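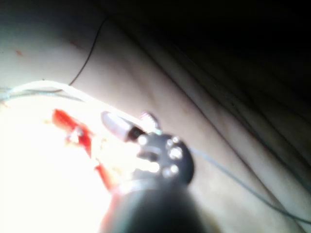
Vega Sarmiento on thread, knots and slow hands

Vega Sarmiento has taught suturing at the Fetumcombe skills center for nine years. Before that she was a scrub nurse, and before that she worked for a tailor, hemming pants. She says the tailor's shop helped less than people expect.

"A hem stays flat on the table and you can pull it out and start over," she said. "With a wound you go through the edge once, and if you come out in the wrong place you have made another hole. I had to unlearn a lot of pulling."

We spoke in December in the small office beside the practice room, between her morning and afternoon groups. There was a box of thread on the desk and she handled it the whole time we talked.

Her students come from all over. Some are surgical residents, some are nurses, and a few are veterinarians from the surrounding counties. The basic course is 20 hours. The first three hours are spent on thread alone, without a needle attached, and that is the part students complain about.

"They want to sew," Sarmiento said. "I tell them to tie. If you can't control a loose piece of thread, a needle on the end of it won't help you."

Thread has a memory, she explained. It comes out of the packet holding the shape it was wound in and goes back to that shape whenever it gets slack. Students are told to draw it out slowly and run it straight before the first stitch. Many forget, and then the loops end up around whatever is closest.

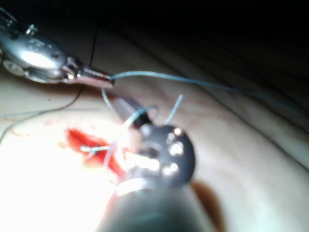 Pale blue suture thread at the practice station, with loose strands trailing toward the wound.

I asked about color. Sarmiento said she likes blue for teaching, and a pale blue is fine as long as the light isn't too strong.

"Red tissue, blue thread, you can follow it. With clear thread a beginner loses the tail and grabs the wrong end. They can move to clear later on. But glare is a problem with any color. If the surface is shining back at you, you lose the strand right where you need it. I spend a lot of time moving lamps."

The practice material comes from two places. For years the center bought all of it from Kirkov, a supply firm two towns over, and it still gets its thicker pads there. The thinner ones are called Emo pads and are made by a former student of hers. Sarmiento prefers them for the second half of the course, when the edges are supposed to tear if they are handled badly.

"The thick pad forgives you. You can haul on it and it looks all right. The Emo pad splits, and you see what you did."

She keeps a notebook for each course with every student's finished stitches written down. The fall group logged 1438 between them. The group before that was smaller and finished with 832, but she thought their work was better.

"They took longer over each one. I had a woman in that group who needed 35 minutes for her first closed line. By the end she was the one I would have picked to close me up."

The method she teaches for holding the edge is one she learned from a retired surgeon named Zinchenko, and she calls it by his name, although she admits it is probably older than he is. The jaws take the least amount of tissue that will hold. The needle goes in square to the surface and follows its own curve out. Then the hand stops.

"That stop is the whole thing," she said. "You look at where the needle came out. You look at where your tail is. Then you pull the thread through, and you leave enough tail to tie with. People cut their tails short to save thread. I have over a mile of thread in that closet. They can have it."

The most common mistake is still tying too tight. Students believe a tight knot is a safe knot, she said, and the edges bunch up and turn in. She has them stop when the two sides touch. If they see a pucker, they cut the stitch out and do it again.

She does not grade on speed and has turned down requests to add a timed test. She might allow one for returning students next year, if the residency program keeps asking.

At one o'clock the afternoon group began coming in. Sarmiento put the lid back on the box of thread, then opened it again and took out two more packets for the veterinarians, who she said always run out first.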